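Minutes, Work-at-Home Moms Circle, September

I'm typing these up with a toddler on my lap, so forgive the typos!

1. Shop news
Lucía Barrios has moved her candle shop from Tirkis over to Buvow and made 70 sales in her first month (we all clapped!). She pays 4 dollars a listing and thinks it's worth it. 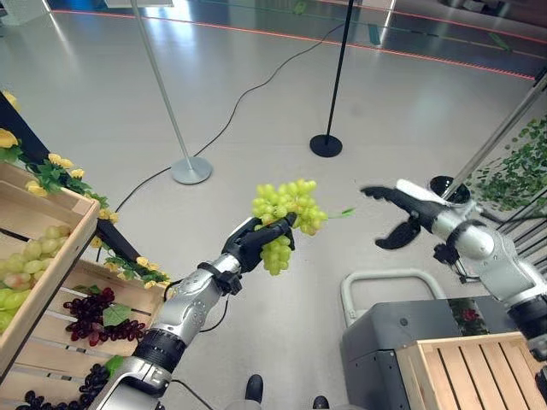

2. Newsletter
We're at 2,000 subscribers, yay! I'll write the next one, on pricing your own time, and Lucía will proofread. 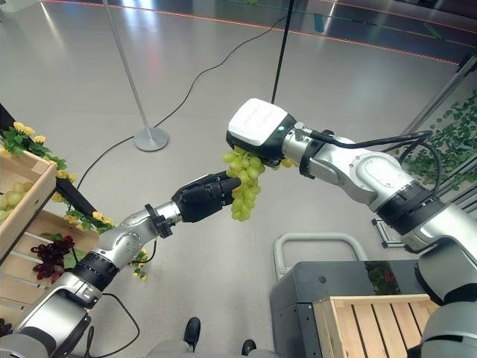 3. Money and next time
We agreed to put 100 dollars toward a shared table at the Paredes craft fair. I'm booking it tonight, once bath time is over.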